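Week 6 handout: Storage, clutter and the small office
Interior Design Practice 2, Valwood campus
Huw Penry, revised 17 July 2025

Last week we finished with circulation widths. This week is about storage, and mainly about why so much of it gets specified and so little of it gets used properly.

Start with the difference between active and dormant storage. Active storage holds things people reach for during a normal working day. Dormant storage holds records, spare stock and seasonal items. A client will usually describe both as "cupboards", so your first job at the briefing stage is to separate them. In the Cesen fit-out we looked at in tutorials, the client asked for 19 lockable units. After a storage audit, most of what they held was dormant and went to a compactus in the basement.

Depth matters more than students expect. A shelf 300 mm deep takes a lever arch file with little waste. Go much deeper and a second row forms behind the first, and the back row becomes dormant whether you planned it or not. 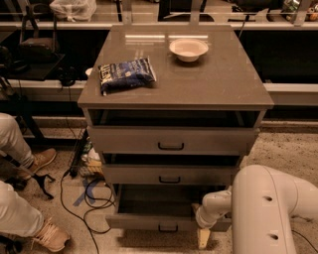

Horizontal surfaces at or below bench height attract objects. If you draw a low unit beside a walkway, assume the top will be used as a landing spot and choose the finish accordingly. Gloss finishes show fingerprints and glare from ceiling fittings — check the lighting plan before you commit.

Clearances also need to be drawn with everything open. A drawer unit that fits neatly on plan can block a walkway once it is in use. Show the extended position as a dashed line and dimension the gap that remains. Marks were lost on this in the Suksawat exercise.

Reading before the tutorial: course reader, chapter 70 of the Breleo notes, sections on audits and labelling. The page numbering restarts after page 384, so go by section heading.

For the tutorial, bring:
A storage audit of one room you use every week
A plan of that room at 1:20, openings dashed
A short paragraph on what you would move, and where

The major project is due in November. Storage schedules count towards the documentation mark.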